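Section 4: Setting Up the Sorting Table for Drinks and Fruit

Last updated: Friday, November 5, 2021

If you've come straight from section 3, your table is already standing level and the feet are tightened, so go ahead and skip to step 1. If you jumped in here (I do that with every manual I own), please go back and do the feet first. A table that rocks is going to make everything below a misery, especially anything tall and light like a drink can.

This section covers what goes on top: how to clean the surface, how far apart to put things, and how I like to lay out a small starter set. I use the Rimier table with the gray painted top, stock number 2577. The Lakau top fits the same legs and everything works the same way on it, except for the cleaning, and I'll get to that.

What you need

A soft cloth, some dish soap, and a bowl of warm water
Masking tape and a pencil
Drink cans, either full or empty
Something round, like a small citrus fruit or a ball that size
A dry towel

Clean the top

1. Take everything off. I mean everything, including the pencil you just put down!

2. Wipe the whole surface with the damp cloth and a drop of soap. Go right out to the edges and around the corners, where sticky stuff likes to collect.

3. Wipe again with plain water, then dry with the towel. Don't let it air dry. The painted top has a little bit of a gloss to it and the water spots will show up every time you turn on a light.

Note: On the Lakau top, leave out the soap and stick to plain water. Mine went cloudy in one corner after I'd used soap on it for a couple of months, and I've never been able to buff it out.

Caution: No scouring pads, no powder cleaners, no scraping at dried soda with a knife. Lay a wet cloth over the spot for a while and it'll soften up on its own.

Mark your spots

4. Pick which side is the front and put a short piece of tape under the lip on that side. You'll thank yourself the next time you move the table.

5. Lightly pencil a dot wherever you want an item to stand. Keep the dots at least a hand's width in from any edge. I used to go closer than that and I have the carpet stains to show for it.

6. Leave one good open patch with nothing on it. Beginners (me included, once) want to fill the whole table, and then there's no place to set anything down when you start moving things around.

Put out the starter set

7. Stand the first can upright toward the back. A dark color is nice against the gray. If it wobbles, check the bottom for a dent before you go blaming the table, and swap it out if it has one.

8. Put the round item to the right and a little farther forward. Let go of it slowly. If it starts rolling, your table isn't level and it's back to section 3 with you, sorry.

9. Set the second can toward the front left, well away from the other two. I like this one to look completely different from the first, so there's no mixing them up at a glance. A pale or silver can next to a dark one does the job.

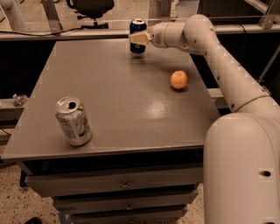
Fig. 4-1. Starter layout: blue can at the back, round item on the right, opened silver can at the front left.

Your own setup doesn't have to match mine to the inch. What matters is that the three things are spread out enough to get at each one without brushing against its neighbors. I've done it with a tomato juice can and a clementine and it was perfectly fine.

Full cans or empties?

Either one works, and I go back and forth. Full, sealed cans stay put if the table gets bumped, and they're what I'd start with. Empties are cheap and you've probably got a bag of them in the garage, but they're light enough to skate when you touch them. If you do use empties, here's how I get them ready.

10. Rinse each can 2 times with warm water, swishing it around well. Once is not enough for regular soda. The sugar hangs on in there and the next thing you know you have ants.

11. Turn the can upside down on the towel and leave it overnight.

12. Feel around the opening with a fingertip, gently. If there's a jagged bit, put that can in the recycling and pick a different one.

Caution: Never put an opened can that still has drink in it on the table. Even a little bit left in the bottom will find its way out if the can goes over, and it'll run straight under whatever else is standing there.

Note: You can add weight to an empty by pouring in a bit of dry sand through a paper funnel and taping over the opening. I've used the fine bagged kind from Voicu, but any dry sand will do. Don't use rice, it gets in the seams and smells after a while. (Ask me how I know.)

About the round item

Real fruit is fine for a day. After that it gets soft underneath and leaves a ring on the paint, so put it back in the fruit bowl or eat it. For anything longer I'd use a ball. A matte one with a bit of texture is easier to handle than a shiny one and it doesn't roll quite as eagerly.

If you can't get it to sit still even on a level table, press a tiny bit of removable putty on the bottom. Just a dab! Too much and you'll be peeling it off the paint with your thumbnail.

Putting it all away

13. Take the cans off first, then the round item.

14. Wipe the surface again, steps 2 and 3. Rub out any pencil dots you don't want to keep with a plain white eraser.

15. Store the set in a shallow box with a lid. The Urmont box, stock number 3222, fits the starter set with room for 2 extra cans, but a shoebox is just as good if you line it with a paper towel.

Check the empties again before you next use them, particularly if they've been sitting since January or whenever you last had the table out. Any that have been squashed out of shape can go straight in the recycling. Then carry on to section 5, where we add the trays.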